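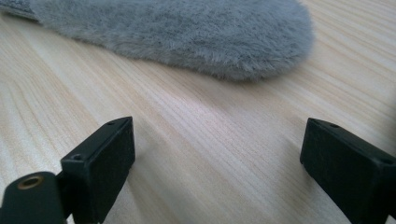
The Ploda two-finger gripper has a fault on soft goods that the original product sheet left out, so we are putting it on the page before the price. It reports a grip it does not have. The finger position stops changing, the controller reads that as contact, and the status goes to HELD while the load is sliding out. Long-pile material is the worst for it, and a gray plush piece with tufted fur like this one, on smooth pale wood, is the sort of load we would want to see any seller demonstrate before taking their word.

Serkurura stocks the Ploda as a bare unit and as a kit with the Besson controller. We ran 288 picks on the kit in November. False HELD came up 6 times, every one on fur or fleece. Rigid parts gave us no trouble, but then rigid parts rarely do, and the maker's tests appear to have used little else.

Safety notice, revised 11/22/23

On firmware before 460, a false HELD also switches off the drop alarm. The arm carries on at full travel speed with a load that may be halfway out of the fingers. Do not run the kit above a walkway or next to an open workstation until the update is in. Lowering the grip force does not fix this. We tried it and the alarm stayed silent.

The maker describes firmware 460 as a complete fix. We don't. It brings the alarm back, but the status line can still be wrong for a moment after closing. If your program moves on the first HELD signal, add a pause and a second check before the lift.

What about the Drurnanix pads?

They are sold as the cure for slipping. They screw onto the fingers and do help on fleece. On long fur we saw little difference – the pad grips the fiber ends and the body underneath shifts anyway. Buy them if your parts are fleece. Otherwise keep your money until someone shows you numbers.

In the kit
Ploda gripper, two black fingers
Besson controller, firmware 460 loaded
Mounting screws and hex key
Printed copy of the safety notice

Not in the kit
Drurnanix pads
Power supply
Arm adapter plate

Returns

Units bought from Serkurura with older firmware can come back for the update at no charge, and we pay shipping both ways. Check the version on the controller's start screen before you pack anything. If a load has dropped with no alarm, stop using the unit and send us the log file first. A restart wipes it.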